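January 15, 2022 - Stollby kitchen, sink station

Cup task, continued. Target for this station is 512 usable demos; 460 on disk after the morning upload. Start region is the strip of counter to the right of the sink. Cup pose varied by hand between episodes, cup yaw is ignored in the labels.

Changed the episode cap to 1000 steps. The old cap was cutting off slow approaches, and the Flistcombe loader drops anything without an end flag. 11 episodes lost that way, listed in the discard sheet.

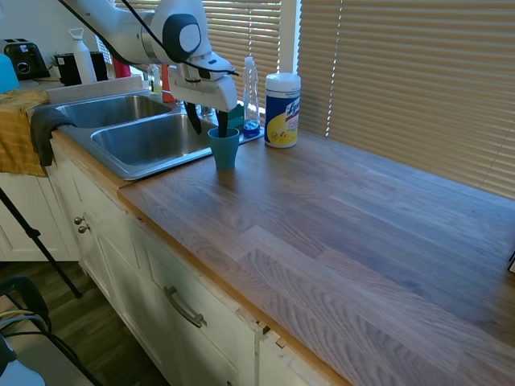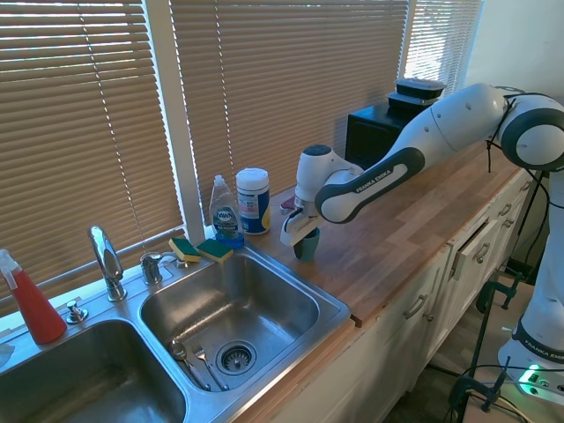 Sink station, teal cup at the gripper, both views.

Glare through the blinds is the main nuisance. Exposure locked for now - auto was drifting within an episode. Keep the slat angle as is until the set is closed, and log it if anyone touches them.

To do: rerun hand-eye calibration, check timestamps between views (offset of about two steps last time), send the first split to Hsiao for training.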